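打印本页 | 用电子邮件发送

机器人的手怎么选：夹爪对比试验

适合阅读年龄：九岁以上

你用筷子夹过豆腐吗？夹得太轻，豆腐会滑走；夹得太重，豆腐会碎。机器人每次拿东西，都要解决同一个问题。机器人手臂末端负责“拿”的部件叫末端执行器，其中靠两根或几根手指合拢来工作的，叫夹爪。

本文介绍夹爪的种类、比较夹爪的方法，以及怎样记录一只夹爪在空中的位置。文中的试验由久保沙耶香（Sayaka Kubo）的小组完成，时间是三月。

一、什么是夹爪

人的一只手有五根手指，能做出很多种姿势：捏、握、勾、托、拧。夹爪一般只做一种动作，就是张开和合拢。动作少，需要的电机就少，控制起来也简单。

最常见的夹爪有两根手指。根据手指移动的方式，可以分成两类。

平行夹爪：两根手指始终保持平行，像抽屉一样沿直线靠近。夹方盒子时，手指的整个内侧都能贴住盒子，接触面积大。

摆动夹爪：两根手指绕着各自的轴转动，像剪刀或者钳子。手指张开时，指尖之间的距离可以很大；合拢时，指尖先碰到一起。夹小东西比较方便，夹宽东西时手指内侧和物体之间会有夹角。

除了这两类，还有用空气吸住物体的吸盘，以及用软材料制成、能弯曲的软体夹爪。吸盘适合平整光滑的表面，例如玻璃板和纸箱。表面有很多小孔的物体会漏气，吸盘吸不住。

二、摩擦力：夹住东西的原因

夹爪从两侧压住一个杯子，杯子为什么不掉下来？重力把杯子往下拉，手指和杯子之间的摩擦力把杯子往上托。两者相等时，杯子停在空中。

摩擦力的上限由两件事决定。第一件是压力：手指压得越紧，能得到的摩擦力越大。第二件是表面：橡胶和玻璃之间的摩擦系数大，光滑的塑料和玻璃之间的摩擦系数小。

你可以做一个小测试。用两支铅笔的侧面夹起一块橡皮，再用两支铅笔夹起一颗玻璃弹珠。橡皮容易夹起，弹珠容易滚走。弹珠是圆的，每支铅笔只能碰到它的一个点，只要两个点没有正对着，弹珠就会被挤出去。

设计夹爪的人有几种办法对付圆东西：在手指内侧刻出沟槽，贴一层软垫，或者把手指做成弧形。沟槽给圆柱形的物体提供更多接触点，软垫在受压时会变形，把一个点变成一小片。

三、手持夹爪

比较夹爪时，不一定要先把它装到机械臂上。装一次要拧螺丝、接线、改程序，还要重新测量手指尖到手臂末端的距离。试验小组先让人把夹爪拿在手里，完成要做的动作，同时记录夹爪的位置和手指的开合程度。动作做得顺，再考虑上机械臂。

这种可以拿在手里的夹爪叫手持夹爪。人负责移动和转动它，手指的部分和机器人使用的一样。人的手指碰不到物体，只能通过夹爪去拿，所以人会遇到和机器人相近的困难：看不清指尖后面，转不过某个角度，或者夹住了却感觉不到松紧。

两只手各拿一只，就能试验双手配合的任务，例如一只夹爪扶住碗，另一只夹爪往碗里放东西。
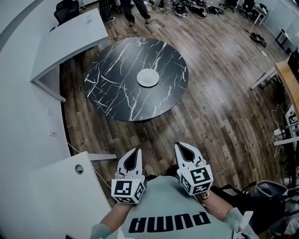

图1 双手各持一只白色夹爪，夹爪根部的立方体上有黑白方形标记，前方是放着小圆盘的圆桌。

四、黑白方块有什么用

夹爪上的黑白方形图案叫基准标记。它看上去有点像二维码，用途不一样。二维码里存的是文字或者网址，基准标记里通常只存一个编号，重点是让相机算出它的位置和方向。

计算的过程分四步。

第一步，找方形。相机拍到一张图像后，程序先寻找黑白分界清楚的四边形。黑色和白色的亮度相差最大，光线稍暗时也能分开。

第二步，读编号。程序把四边形里面分成小格，每格不是黑就是白。黑格记作1，白格记作0，连起来就是一串数字。程序在编号表里查找这串数字，查不到就丢掉，这样可以排除窗框、地砖之类的东西。

第三步，看大小。标记的真实边长是事先量好的。同一个标记，离相机近时在图像里大，离相机远时在图像里小。程序根据图像里的大小算出距离。

第四步，看形状。正对相机的标记是正方形，斜对相机时，远的一边会变短。程序根据四个角的位置算出标记朝哪个方向倾斜。

平放一张正方形的纸，闭上一只眼睛，从侧面看过去，再从正上方看，就能看到第四步所说的变化。

五、为什么贴在立方体上

只用一张平面标记，夹爪转过去以后，标记会背对相机，程序就读不到了。立方体有6个面，在几个面上分别贴不同编号的标记，夹爪转动时，常常还有一个面能被看见。

每个面的编号不同，程序读到编号，就知道看见的是哪一面。立方体的边长是固定的，立方体到手指尖的距离也是固定的，程序从看见的那一面出发，可以推算出手指尖在哪里。

同时看见两个面时，结果更稳定。只看见一个面，而且标记在图像里很小时，方向容易算错，数据会出现跳动。手臂和衣袖也会挡住标记，被挡住一个角，整个标记可能就读不出来。

六、怎样公平地比较

小组比较了两种手指，代号分别是Lumo和Flivum。Lumo的手指较硬，内侧刻有浅沟槽。Flivum的手指内侧贴有软垫。

比较两样东西，每次只能改变一个条件，其他条件要保持一样，科学上叫控制变量。小组保持不变的条件有：同一位操作者、同一张桌子、同一组物体、同一个起始位置、同样的房间灯光。改变的条件只有手指。

试验物体共6种：木块、网球、空纸杯、铁勺、海绵、一串钥匙。选择它们是为了覆盖不同的形状和硬度。空纸杯用来检查夹爪会不会用力过大。铁勺平放时很薄，用来检查指尖能不能伸到物体下面。

一次尝试的规定如下：

夹爪从起始位置出发，夹起物体，抬到离桌面一支铅笔的高度，停三秒，放进指定的圆圈里。

物体掉落，记失败。纸杯出现折痕，记失败。物体放下后压在圆圈的线上，记成功，但要在备注栏写明。

操作者自己说“这次不算”，仍然要记录。如果允许随意删掉不满意的结果，表格就会变得比实际情况好看。

七、结果

两种手指合计尝试663次，成功614次，失败49次。用成功次数除以总次数，得到总成功率，约等于92.6%。

只看总成功率，看不出问题出在哪里，还要按物体分开看。木块和海绵几乎没有失败。失败最多的是铁勺。Lumo的硬指尖比较薄，能贴着桌面插到勺柄两侧；Flivum的软垫碰到桌面后会先卷起来，手指合拢时从勺柄上方滑过去。

纸杯的情况相反。Lumo多次把纸杯夹出折痕，Flivum的软垫先变形，留给操作者的反应时间更长。

钥匙串没有分出高低。钥匙每次散开的样子都不一样，有时夹到钥匙圈，有时只夹到一把钥匙的边。小组在备注栏里写的是“物体状态不固定，下次改用单把钥匙”。

网球夹得住，放下时却会滚出圆圈。这种失败和夹紧能力关系不大，应该单独归为一类。久保沙耶香在记录表上增加了一栏，用来区分“没夹住”和“没放好”。

八、从人的手到机械臂

手持试验结束后，记录下来的是一串数字：每一时刻，夹爪在哪里，朝哪个方向，手指张开多少。把这些数字交给控制器，控制器再计算机械臂的每个关节应该转多少度。

控制器是机械臂的“指挥部件”。小组使用的控制程序叫Tullance。它每收到一个目标位置，会先检查三件事：手臂够不够得着，关节会不会转过头，移动的路上会不会碰到桌子。有一项不合格，程序就停下来，不发出动作命令。

人的手臂和机械臂不一样长，关节的位置也不一样。人能轻松做到的动作，机械臂不一定做得到。例如，人可以一边转手腕一边弯腰，肩膀也跟着动；固定在桌边的机械臂不能弯腰。因此，手持试验时，小组要求操作者尽量站在同一个位置，不要绕着桌子走。

速度也要检查。人夹纸杯时，手会在接触前自动放慢。控制程序如果把轨迹按固定速度重放，接触的一瞬间可能太快，纸杯会被推开。Tullance保留了每个数据点的时间，所以快慢变化也能一起重放。

九、相机放在哪里

相机的位置有三种常见选择。

放在头上：视野跟着人走，能同时看到两只夹爪和桌面。缺点是人一低头或者转头，画面就会跟着移动，程序要先算出头的运动，再算夹爪的运动。

放在房间里：相机不动，计算简单。人的身体容易挡住夹爪，往往需要不止一台。

放在夹爪上：离物体最近，看得清指尖和物体的接触情况。看不到远处，也看不到另一只夹爪。

镜头也要选。广角镜头能看到更宽的范围，但是图像边缘的直线会变弯。拿一把不锈钢勺，看勺子背面映出的窗户，窗框是弯的，道理相近。使用广角镜头前要先标定，也就是拍一块已知尺寸的棋盘格，让程序算出每个位置弯了多少，再把它“拉直”。没有标定就去读标记，靠近边缘的位置会算偏。

十、自己动手：筷子夹爪试验

材料：一次性筷子两双，橡皮筋四根，海绵一小块，胶带，记录纸，铅笔。

物体：橡皮、纸团、硬币、煮熟放凉的胡萝卜块。

步骤：

1. 取一双筷子，在较粗的一端夹一小团卷好的纸，用橡皮筋绕紧。松手时筷子会自己张开。这是硬手指夹爪。

2. 用同样的方法做第二只，在两根筷子的尖端内侧各贴一片薄海绵，用胶带从外侧固定。这是软手指夹爪。剪海绵时请大人帮忙。

3. 在纸上画一个杯口大小的圆。物体放在圆外一本书的距离处。

4. 用硬手指夹爪把每种物体搬到圆里，各做十次，记录成功和失败。

5. 换软手指夹爪，重复第4步。

6. 用胡萝卜块时，检查表面有没有压痕，有压痕也要记下来。

记录表可以这样写：

物体／手指种类／第几次／成功或失败／没夹住还是没放好／备注

做完一种手指再做另一种，会有一个问题：你练习了很多次，后做的那一种可能占便宜。改进的办法是交替进行，硬手指一次，软手指一次。也可以请两位同学参加，一位先用硬手指，一位先用软手指，再把结果放在一起看。

十一、词语表

末端执行器：装在机械臂末端、直接接触物体的部件。

夹爪：靠手指合拢来拿东西的末端执行器。

摩擦系数：表示两个表面之间滑动难易的数。数越大，越不容易滑。

基准标记：形状和尺寸已知的图案，供相机计算位置和方向。

控制变量：比较时只改变一个条件，其他条件保持一样。

标定：用已知尺寸的东西检查并修正测量工具。

轨迹：物体在一段时间里经过的位置，按先后顺序排列。

十二、想一想

如果要夹一只生鸡蛋，你会选硬手指还是软手指？鸡蛋的表面光滑，外壳怕压，形状也不规则，选择之前把这三点分别写下来。

如果夹爪上的立方体改成球，还能不能贴方形标记？可以用一个乒乓球和一张小方纸试试，看纸的四个角能不能贴平。

如果房间里的灯突然变暗，第四节里的四个步骤，哪一步最先出问题？

下一篇：Khosravi机械臂的关节是怎样转动的

打印本页 | 用电子邮件发送 | 返回页首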